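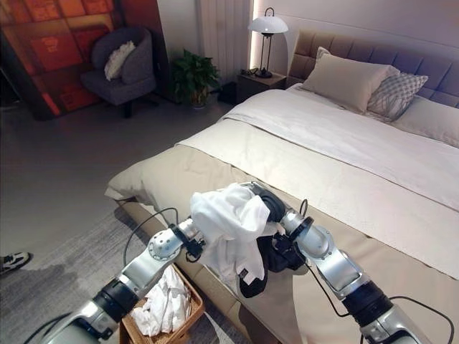
Guest clothing handled at the foot of the bed, with the basket placed below.

We use cookies to remember your settings and to count visits to this site. By continuing, you accept their use.

Room Work and Automation at Kadlow Residences

Kadlow Residences has 249 furnished rooms, let by the week or by the month. Since May, part of the laundry pickup has been assigned to a two-armed robot working under the direction of the housekeeping department. The gallery shows the robot at work in one of the bedrooms. The notes set out what the change means for employees whose duties include the same task.

Laundry pickup was chosen after a review of the physical demands of room work. Attendants told the department that repeated bending at low baskets and beds was the part of the shift they would most like to see reduced. Making the bed, cleaning the bathroom and inspecting the room remain duties of the room attendant. Staffing levels have not been lowered, and no position has been reclassified.

Close Handling

Cloth is among the harder materials for a machine to handle. A towel or a shirt takes a new shape each time it is lifted, and layers that lie together may be picked up together. At the gripper, the pale fingertip presses into gathered white fabric while black cloth shows between the folds. Separating dark from light is one of the points on which attendants were asked to advise, and their written notes are now part of the work instruction.
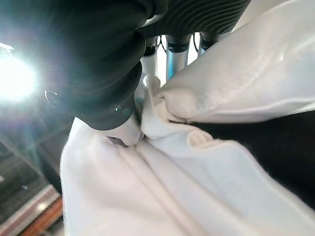 Changes to Daily Duties

The morning assignment sheet now has a separate column for rooms in which the robot will do the pickup. An attendant enters first, checks for valuables and fragile items, and confirms that the room may be used. The same attendant signs the room off at the end. Time spent on these checks is counted as working time and is included in the room allowance.
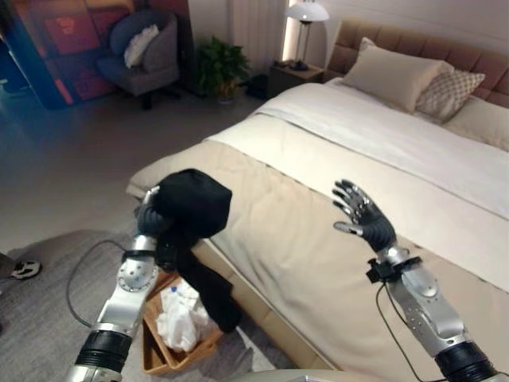
Training for the new duties is given during paid hours and takes 4 sessions, the last of them in a guest room. Fifteen attendants have completed it so far. They learn how to stop the machine, how to lay out a room before work begins and how to record a fault. Much of the instruction concerns ordinary matters of position. A wicker basket on the floor at the foot of the bed, with a black garment held just above it, is the kind of arrangement that attendants are taught to check, including the cable that loops across the floor near the arm. Walkways must be kept clear on the side used by staff – this applies whether or not the arms are moving.

Sorting remains a point of discussion between the department and its employees. Attendants are used to judging at a glance what is to be washed, what is to be left on the bed and what should be referred to the desk. In the bedroom, one hand reaches over the rim of the basket to the white cloth inside, while a dark navy garment and another white cloth lie on the mattress. The decision on any item in doubt rests with the attendant.

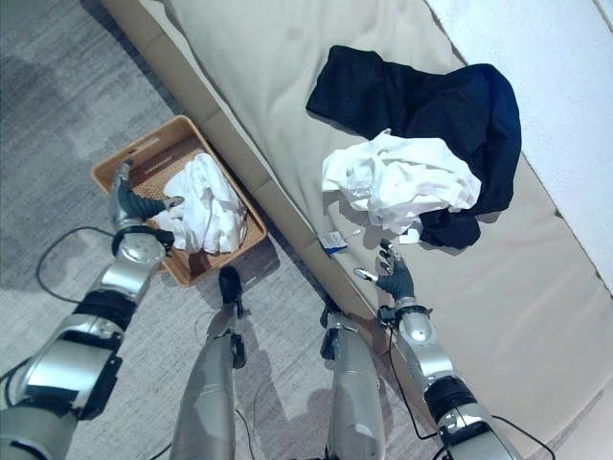
Employee Questions and Reporting

Questions about assignments should be directed to the shift supervisor. Faults and near misses are to be entered in the housekeeping log before the end of the shift, and the log is reviewed every Thursday by the department and 2 elected employee representatives. Any employee may decline to work in a room with the robot until training is complete. Declining has no effect on hours or pay.

Related Items

Room Assignment Sheets: Guide to the New Column
Wakora Laundry Building: Revised Delivery Times
Lifting and Bending: Findings of the Room Work Review
Ait Ali Training Room: Session Schedule
Notice to Residents of the Jormont Wing

Last updated: May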